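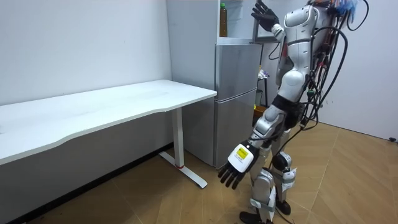
Home Archives Threads Subscribe Help

Search this list Enter keywords Go

Re: Dropping the paper bill, worth it?
Posted in November, 9:40 pm, by a list member in Lolwood

I read the message below twice and I still don't buy it.

> Driketti is giving a $4 monthly credit to anyone in Lolwood
> who gives up the paper water bill and signs up for autopay.
> We did it in the spring and haven't thought about it again.
> The new meters report usage every hour, so you get a text
> if there's a leak. I can't see a downside. Has anybody
> here decided against it, and if so, why?

I decided against it. Look at the back of the flyer. The credit lasts until the end of the "introductory period," and I couldn't find the length of that period on the flyer, on the website, or from the person who picked up the phone after 16 minutes of hold music. She told me it was "ongoing." I asked her to put that in an email and I'm still waiting.

Then there's autopay. Two years ago the trash contract went to Weltau and they ran the same kind of offer. I took it. They billed me for a second cart I never had, and the money was gone from checking before I saw the statement. Getting it back took four phone calls and a copy of the original order form. With a paper bill I would have looked at it, seen the wrong number and not paid.

As for the leak texts, what counts as a leak? The flyer says "unusual flow." My neighbor on Maksymiv Street got one for filling a kiddie pool. Meanwhile my own toilet ran for most of a month and I found it by ear. Maybe the threshold is set too high for a slow leak, maybe my meter hasn't been switched over yet. The company couldn't say which.

I'm also not convinced by the line about "up to 100 gallons a day saved." Up to? Saved by whom? A house that loses that much has a broken pipe, and most of us don't. If they have an average for this town, they should print the average.

None of this means you did the wrong thing. If the credit shows up every month, fine, take it. But please check a few things for me, as you've been on it longer than anyone else who has posted:

- Is the credit its own line, or is it folded into the base charge?
- Did the base charge go up after you signed up?
- Can you still download bills from before the switch?

The last one matters to me most. I had to show old bills when I appealed my sewer rate, and the online account only went back to the day I opened it.

I'll keep getting the envelope for now.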